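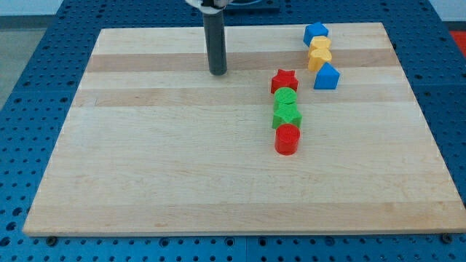
Week 4 handout: Writing the listing for your vacation rental

Updated July 2, 2024

Okay, so last time we did pricing and I promised you we'd get to the fun part, and for me the fun part is words. I've been renting out two places for a good while now (the cabin at Pakunwood and the upstairs flat on Kassab Street) and I still rewrite both listings every April, before the summer bookings get going. I enjoy it far more than changing the beds.

Have your own listing open while you go through these notes. If you haven't got one yet, use the draft you made in week 2, even if it's only a few lines.

The headline

Most sites give you very little room. Let's say you have 50 characters, spaces included. My first headline for the cabin was "Lovely Cozy Getaway In Beautiful Peaceful Setting", and I was so proud of it! Read it again as a guest, though. How many does it sleep? Is it near water? Can you bring the dog? Every word in there could go on any other listing on the page.

What I use now is "2-bed cabin by Jarero lake, dogs welcome". It's plain and a bit dull and it gets far more clicks than the old one did.

Try it now - write down the three things people ask you most often before they book, and see how many you can squeeze into a headline. Leave out lovely, cozy, stunning and hidden gem. (I know. I miss them too.)

The opening paragraph

On a phone, a guest sees only the first few lines before the "read more" link, so that's where the sleeping arrangements go. I mean the real ones. If the second bedroom is a bunk room, say bunk room. If the sofa pulls out, say who'd be comfortable on it. My flat technically sleeps four, and I used to leave it at that, and then a group of four tall adults turned up and we all had a rather stiff conversation in the hallway. Now it says "best for a couple with one or two kids" and the reviews have been kinder ever since.

After the beds, put the location. "Close to everything" is no help to anybody. Walk it yourself and time it. From the flat it's a 2 minute walk to the bakery and 30 minutes to the beach at my pace, with a hill on the way back, and I mention the hill.

House rules, or how not to sound cross

We'll spend a good chunk of class on this one, so bring your rules with you. Every rule you have probably comes from one bad guest, and it's very easy for that to show. Look at these two:

"Absolutely NO shoes indoors. NO exceptions. You WILL be charged."

"We're a shoes-off house - there's a rack by the door and a basket of slippers."

Same rule! The second one just sounds like somebody you'd want to rent from. Go through yours and take out the capital letters first, then see what still sounds grumpy.

Money is the exception. If there's a pet fee or a cleaning fee, give the number and say whether it's per stay or per night. Don't soften it and don't bury it at the bottom. Guests forgive a fee they saw coming.

Pets

I get more questions about dogs than anything else, so please be exact. How many dogs, whether they can go upstairs, whether the yard is fenced all the way around. The yard at Pakunwood has a gap by the woodshed and I say so, and people bring a long leash.

Replying to reviews

I have 107 reviews across the two places and I've answered every one, mostly with a cup of tea and sometimes with gritted teeth. Keep it to a few sentences. Thank them, pick up one detail they mentioned, stop. For a bad review, write your reply, save it, and go to bed. In the morning, cut anything that starts with "as was clearly stated." The guest who complained won't be back, so you're writing for the next person who reads it.

And please don't paste the same thank-you under everything. I did that for a whole season and a guest teased me about it in her own review, quite rightly.

For next week

Rewrite your headline three different ways and bring all three. Redo your opening paragraph so the beds and the location both come before the "read more" cutoff. Pick your crossest house rule and soften it.

Also have a look at the Trikis booking calendar, the free version is fine. We'll be setting up minimum stays and gap nights, and it goes much faster if you've already made your login. If it won't let you in, come ten minutes early and we'll sort it out together before we start.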